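Birkett Street Toy Library: the sorting bin gallery

Putting these up quick before the next lot arrives. Captions by Barry Crabtree, complaints to Barry Crabtree.

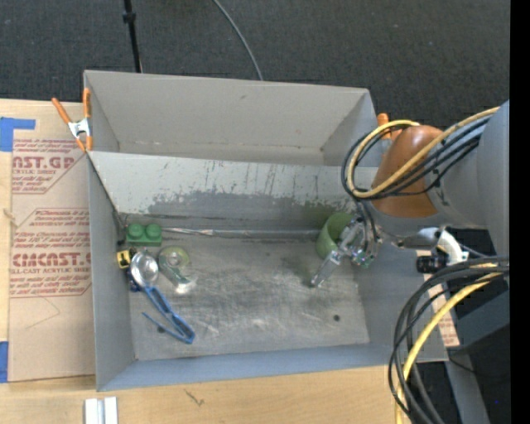 SORTING BIN / ODDS AND ENDS

The big grey metal bin, up on the table. Two sides to it, sloped divider down the middle. Back side empty, front side with the last few strays in it.

Green block with the two studs goes in the building tub, easy. Little yellow bit with the black markings, no idea what set. If you recognise it please tell us, it's been driving Mutua up the wall.

The blue-handled thing with the shiny round metal head is for the kitchen box unless someone says otherwise. Pale green cup, same box. Clear greenish piece next to the metal head: put it on the mystery shelf and let the Thursday mums argue over it. (Sorry, and dads.)

Yes the bin is scratched to bits. Finish is going on the divider too, along the lower half. Still the best thing we own for this job. Tip a box in and everything stays put, nothing rolls under the radiator, and small parts show up well against the bare metal. Mutua Mabula wants to paint it a nice colour. I've said no twice.

HOW THE SORT WORKS

Got asked this a few times so quickly:

Returned box gets tipped in the front side. Pull out anything with a number sticker first, that goes straight back to its own set. Then blocks, then kitchen stuff, then vehicles. Whatever's left is odds and ends and waits until we have a spare hour, ha.

Cracked or sharp goes in the rubbish, don't be sentimental. Anything small enough for a toddler to swallow goes in the screw-top jar on the top shelf and NOT back in the baby boxes. Cups and spoons get a wash in warm soapy water and a night on the tea towel.

WHERE WE'RE UP TO

148 sets checked and back on the shelves. Four boxes still to go, all of them from the garage clean-out, so expect sand. The big Tremitz marble run is complete for the first time since November, every peice of it. Have taken the sign off it and it can be borrowed again, two weeks max please.

Still short: one lid for the tea set, the small Plesamis wheels (any colour), a couple of flat boards for building on. Check under your couch, check the car, check the bottom of the nappy bag. No fines, just drop them thru the slot in an envelope with your name on it.

Also after empty ice cream tubs with lids, 4 litre. Have plenty of the 2 litre, please stop.

More pics when the sandy boxes are done.

Updated 21 Jun 2025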